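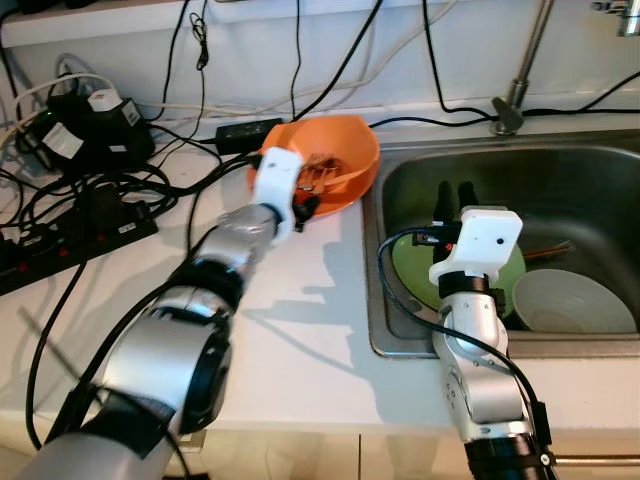 Figure 1. Two-arm station at the sink. Left gripper in the orange bowl, right gripper raised.

Course: Manipulation with Two Arms
Plistolwood Technical School, Robotics Laboratory
Handout 6: Working at the sink
Prepared by Violeta Mansilla

1. Where we are in the course

In the previous handout we moved single objects from one place of a flat table to another place. The table was empty, the light was good, and each arm had its own half. Now we go to the kitchen station. You will use the same two arms and the same control program, but the surface has a hole in it, and the hole has steel walls. This changes more than students usually expect.

Please read sections 2 to 4 before the laboratory. Section 5 contains the work you must hand in. Teams stay the same as in January (Jara, Tarnier and Potinov). If you want to change your team, speak with me first and not with the other team.

2. Three frames, and which one to use

We have a base frame for the left arm, a base frame for the right arm, and one common frame which we call the counter frame. Its origin is the front left corner of the sink rim. The x axis goes to the right along the front edge, the y axis goes to the wall, and the z axis goes up.

All targets in your task file must be written in the counter frame. The program makes the conversion to each arm. In the last exercise, team Tarnier wrote the left targets in the left base frame and the right targets in the counter frame. Every single arm motion looked correct when it was tested alone, and the error appeared only when both arms had to come to the same object. I lost one afternoon with this, and so did they.

A point inside the basin has a negative z. Check the sign in your file two times.

3. Grasping a bowl by the rim

A bowl is too wide for our fingers if we try to hold it around the body. So we hold the wall of the bowl: one finger inside, one finger outside, and the rim between them. The approach direction should follow the slope of the wall. If the gripper comes straight down on a bowl with a wide lip, the outer finger touches the lip first and pushes the bowl away.

Rules for the rim grasp:

Open the gripper completely before the approach.
Stop above the rim, correct the angle of the wrist, and only then go down.
Close slowly. When the motor current rises, stop closing and wait 600 ms before you lift.
A bowl which is held on one side will turn around the grasp point. Keep the lift low, or support the other side with the second arm.

When there are utensils in the bowl, as in Figure 1, the center of mass is not in the middle. Long and thin objects also move during the lift. In your report, write what was inside the bowl for each trial. A result with an empty bowl and a result with a full bowl are two different results and must not be put in the same row of the table.

4. Two arms near the same basin

The left arm works on the counter beside the sink, and the right arm works over the basin. The two work spaces have a common part, which is the left part of the sink. We use a simple lock: an arm must ask for the common part before it enters and must release it after it leaves. The arm which does not have the lock waits outside, in a position where its fingers are free from any object.

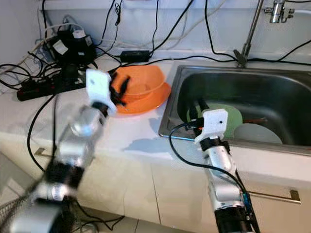

Figure 2. Rim grasp with the left arm; the right arm is over the front edge of the sink.

Compare the right gripper in the two figures. With the fingers up, it is safe to turn the wrist. With the fingers down in the basin, a turn of the wrist can bring the finger tips against the steel wall or against a plate. For this reason the program refuses wrist rotations of the right arm when the tool point has negative z. If you receive the message "rotation not allowed", do not switch off the check. Move up, rotate, and move down again.

Plates which stand in the basin are easier than plates which lie flat, since one edge is already free. But they lean on something, and often on each other. Before you take one plate, ask what this plate is holding. Take first the plate that supports nothing.

Some notes about seeing:

The steel walls reflect the objects in the basin. The color detector can find a second green plate which does not exist. Use the mask file that covers the walls.
White and gray dishes on a white counter give weak edges. Use depth here, and color only as a second opinion.
The arms make shadows on the counter. A detector which was adjusted with the arms at home position may fail when the arms come forward.

About the cables: the power strip and the adapters are at the back of the counter. Set the limit in y so that no arm can go behind the faucet line. The cable on the wrist of the right arm also needs some free length. Before the first run, move the wrist by hand through its full range with the motors off and look at the cable all the time. The faucet stays closed during the whole laboratory.

5. Laboratory work

Part A. Calibration. Touch the four corners of the sink rim with each arm and save the positions. The difference between the two arms should be smaller than 6 mm at every corner. If it is bigger, repeat the calibration and do not correct the numbers by hand.

Part B. Rim grasp. Make 23 trials with the orange bowl, left arm only. Change the start angle of the bowl between trials. For each trial write: contents, start angle, held or dropped, and one short remark.

Part C. One plate out. The right arm takes one plate from the basin to the counter while the left arm holds the bowl. The lock must be visible in your log file.

Part D. Use the old data. On the course drive there is a set of 547 recorded grasps from former students. Find which approach angles failed most for bowls and compare with your Part B. One page is enough.

Hand in the task file, the log and the report in one folder with the name of the team. I prefer short sentences and tables with units. Reports without units come back without a grade.

6. Reading for next time

Chapter on contact forces, first half only. Team Potinov presents the lock exercise, and the other two teams bring one written question each.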